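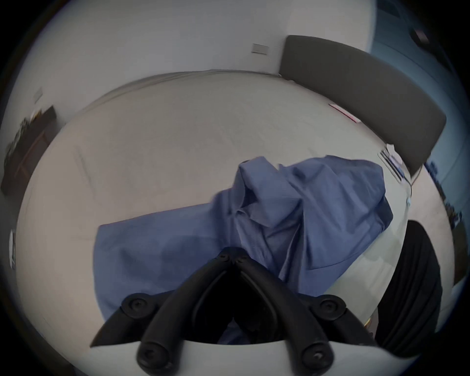
Hand-held gripper with curved two-finger linkage over a blue shirt on a bed, seen through the tool's own wide-angle camera. Photo: Skanex

Skanex publishes results of hand-held gripper comparison on household fabric

Curved-finger design selected for Burkum data tool; wide-angle camera kept, controller timing revised

Skanex today released the results of a bench and field comparison of two finger designs for Burkum, its hand-held gripper with an on-board camera. The comparison covered 2,131 recorded grasps on shirts, towels and pillowcases, made in furnished bedrooms and on a test table at the company's workshop. It was completed in June.

The two designs share a handle, trigger and camera mount. The first, supplied by Zullitz, uses straight parallel jaws with flat pads. The second, developed in-house, uses curved fingers that meet at a central apex and are driven through outer linkage arms. Both were tested with the same operators, garments and lighting.

A grasp was scored as complete when the operator lifted the garment clear of the surface and held it for 7 seconds without slip. Grasps that picked up the bed sheet along with the garment were scored as failures, even if the garment was held. Operators were told not to smooth or arrange the fabric before an attempt. Each garment was dropped from waist height and left as it fell.

The curved fingers gave the higher completion rate on heaped shirts, where the tips could enter a fold from above and close beneath it. The straight jaws did better on flat single layers and on hems lying against the sheet. On towels, the difference between the two was within the spread between operators, and Skanex draws no conclusion from it.

"The straight jaws are a good part and we still use them for card and thin board," said Glykeria Alexiou, test engineer for the Burkum project. "For loose clothing on a soft surface, the pads tend to push the cloth down into the mattress before they close. We saw less of that with the curved fingers, and that decided it for this tool."

Camera

Two lenses were compared on the same mount. The narrower lens gave sharper detail at the fingertips but lost sight of the garment's outer edges at close range. The fisheye lens keeps both fingers, the garment and much of the room in view down to contact. Its image is circular, with dark corners, and straight edges such as a headboard or the top of a wall appear curved. Skanex corrects for this in software when position estimates are needed and stores the uncorrected image in all cases.

Burkum will ship with the fisheye lens only. The company considered offering both but found that recordings made with different lenses could not be pooled without a separate calibration for each session.

Controller

The trial also exposed a timing fault. On the original controller, finger position was logged on a separate clock from the video, and the offset between them grew during long sessions. The revised board, made by Seneviratne, stamps both streams from one clock. A further 200 grasps were recorded to check the change, and no measurable drift was found. These are included in the total given above.

Sessions recorded on the original board have been realigned by hand and are marked as such in the released files.

Limits of the test

All garments were dry and made of woven or knitted cotton. Wool, synthetics with a slick finish, and items with heavy zippers were not tested. Fingertip wear was checked visually after every 1,000 closures on a bench rig, but the trial was too short to support a service life figure. Grip force was not measured directly. Operators closed the trigger by feel, and the force applied is likely to have varied among them.

Availability

The grasp log, scoring sheet and mechanical drawings for the curved fingers are available on request from the Skanex engineering office. Existing Burkum units can be fitted with the curved fingers using the fasteners already on the tool. The revised controller requires a return to the workshop, where the camera is recalibrated before the unit is sent back.

About Skanex

Skanex designs and builds hand-held grippers, camera mounts and logging hardware for groups that study how robots handle everyday objects. The company carries out assembly, calibration and repair at its own workshop.

Press contact: Skanex engineering office, attention Glykeria Alexiou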